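Workshop tips: trying out gripper fingers at home

I spent most of Saturday swapping fingers on my little arm, and I'm so glad I finally did them side by side! Three sets: the hard Sillero ones, the Pereyra pads, and the soft black pair from Clitach.

Use the same small job for each set. Mine is putting a ball in a toy goal – silly, but you notice a sloppy grip right away. Push the goal up close to a wall or you'll be chasing it across the table (ask me how I know).

Give every set four tries before you decide anything. Wipe the fingertips with a barely damp cloth between rounds, and snug the screws by hand first, then a quarter turn with the key.

I put the wrist camera on low and left it there. Plain background, soft light, much easier to see your gap when you line up.
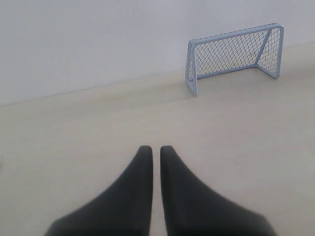

Herman Subramaniam writes that he'd do the Pereyra pads last, after two of his left a sticky film on everything he picked up next.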